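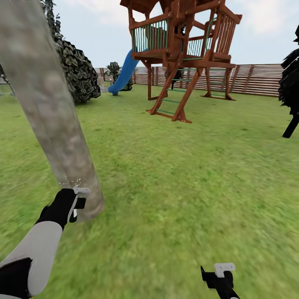

Student Projects / Home Robotics

Final report: A two-arm garden robot, planned in simulation and built in a shared workshop

1. Background

The aim of this project was to build a small robot with two arms which can pick up light objects from the grass of a family garden. I named it Manalo. The mechanical part was built in the Fondedetti workshop, where members can rent a bench and use the tools in the evening. The control part was developed on my own laptop at home, in a simulated garden, before I dared to let the real motors move.

My supervisor was Phyllis Naylor. She advised me from the beginning to keep the task small. My first proposal included cutting branches and raking, and she crossed out both. What remained was picking up – tennis balls, plastic cups, a toy that a child left outside.

2. The simulated garden

The garden was made in Drululon, the simulator that our course uses. I started with a flat lawn and nothing else, and for the first weeks this was enough. The arms learned to reach a point on the ground and return. But on a flat lawn every path is a good path, so the results did not tell me much about a real garden.

For the second version I added obstacles. The largest one is the wooden play structure with the roof, the slide and the ladders with green rungs. It stands on angled legs, and the space between them is difficult for a planner, which likes to find a short way through. There are also bushes, a slatted fence and a gray tree trunk near the left side. In the view at the top of this report, the left gripper is just in front of the base of this trunk and the right one is held lower. I used this position as a test for the collision check of the left arm.

The bark of the trunk is smooth, much smoother than any tree I know, and the grass becomes blurred close to the camera. For the arm planning this has no influence. For the detection of objects it has a lot, and I return to it in section 5.

3. The build

Each arm has a light gray forearm printed in the workshop. The first pair was printed too thin, and the left one cracked near the screw holes when I tightened it. The second pair has thicker walls and has survived until today.

The grippers are black and carry a small white bracket. I made the bracket as a separate part, so that the finger can be changed without opening the whole hand. I have changed fingers many times, and I would do this part in the same way again.

The motor controller is a Drakitz board which another member of the workshop sold to me. Its manual was incomplete. I lost several evenings with a wrong setting for the current limit, and during this time the arms moved down by themselves as soon as they carried any weight. I first suspected the gears and took the right shoulder apart for no reason.

4. Tests

I made 50 pick attempts in simulation with the obstacles and 50 on the real robot. The real tests were done on a piece of artificial grass on the workshop floor, with a wooden post in place of the tree.

Simulation: 90 percent successful.
Real robot: 52 percent successful.

An attempt was successful if the object was lifted and put into the box without touching the post. Most failures of the real robot happened in the last moment, when the finger closed next to the object. The post was touched in 2 attempts, both with the left arm. After the second touch I increased the safety distance, and then the arm became slow and made strange wide curves, but it did not touch again.

5. Discussion

The difference between the two results is large. I believe the main cause is the camera. In the simulated garden there are almost no shadows and the sky is always pale, while in the workshop the lamp hangs directly behind the robot and its arms throw a shadow on the object. I have not proved this. A fair test would be to move the lamp and repeat all attempts, and the time was not sufficient.

Ms. Naylor also pointed out that my two arms almost never work together. This is correct. The planner chooses one arm and the other one waits. For a heavier object, for example a full watering can, both would be necessary, and the present program cannot do it.

6. Next steps

I will add shadows and a low sun to the simulated garden and train the detection again. The forearm cables also need a better guide, as they still catch on the bracket when the wrist turns fully. The robot stays at Fondedetti over the winter, and I plan the first test on real grass in April.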